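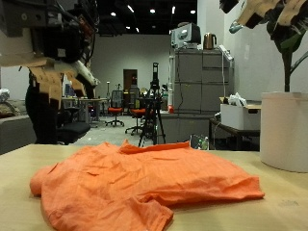

Tegwen Craddock wrote to us that she had folded T-shirts in quarters for years and still had to iron every one before wearing it, until she started smoothing the body before making the first fold. She's right, and it's the step people love to skip!

Section 3: Folding a T-shirt for the Wulwood drawer insert

You need a clear tabletop and one shirt. A crumpled one is fine (great for practice, really). Move plants, mugs and anything else that tips well out of elbow range.

1. Lay the shirt flat, front side down, with the collar pointing away from you.

2. Pull out any sleeve that has tucked itself under. Open the collar too if it has bunched up.

3. Smooth the body with both palms, working from the middle out to the side seams. Go slowly over deep creases.

4. Fold one side in toward the center, then turn the sleeve back so it lies along the fold. Repeat on the other side. You now have a long strip, and it already looks terrific.

5. Bring the hem up to just below the collar.

6. Fold in thirds from the bottom and stand the shirt on its edge. If it stays up, you've got it!

Note: The Wulwood insert holds 22 folded adult shirts. Children's sizes fit better in the narrow Ifans tray, part 243.

Note: Thick cotton may need halves in step 6, which makes a taller bundle. Raise the divider one notch.

Caution: Don't smooth over a rubbery print with a hot iron. Turn the shirt inside out first.

Caution: Keep the hem from hanging over the table edge while you fold. The weight drags the whole shirt crooked, and you'll be back at step 1.

For sweaters and hoodies, go to Section 4.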